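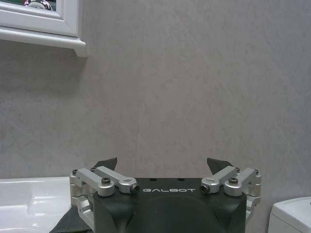 Para Anneli Lindqvist, la limpieza de un baño pequeño se decide en las juntas y en los cantos, y todo protocolo que empiece por el fondo de la pila mide lo más fácil. La objeción se formuló a propósito del ensayo de Bendgate y motivó la revisión del orden de pasada que se expone en esta sección. El protocolo Nyitrai, en su versión inicial, asignaba casi 800 segundos al conjunto del mueble y no distinguía entre la cubeta, la repisa del grifo y el borde exterior.
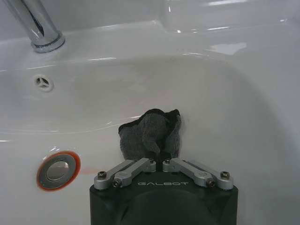 Figura 4. Lavabo cerámico blanco con paño gris oscuro en la cubeta.

La cubeta se trató como una sola zona, con el desagüe y el rebosadero como puntos singulares. En ambos se acumula residuo calcáreo – más en el aro del desagüe – y ambos exigen un cambio de cara del paño. Los envases y objetos de uso diario no se retiraron, salvo los que invadían el recorrido. El paño se dejó plegado sobre la encimera entre una zona y la siguiente. 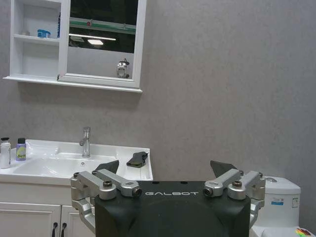
3.2. Borde exterior y encuentro con la pared

El borde se dividió en 11 tramos, recorridos de izquierda a derecha con el paño Gomwood en dos pliegues. La presión no se controló. En los lavabos de la serie Grendetti el tramo final resultó el menos repetible.

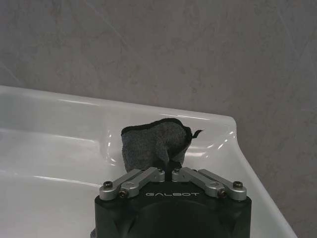

La forma de sujetar el paño condiciona la superficie útil de contacto. Un paño extendido cubre más, pero pierde apoyo en las curvas. Cuando se toma pinzado y queda arrugado en una masa irregular, como el paño gris sostenido sobre el lavabo, el área de contacto deja de ser constante y debe estimarse por tramo. Los valores de la sección 4 se calcularon con esa corrección.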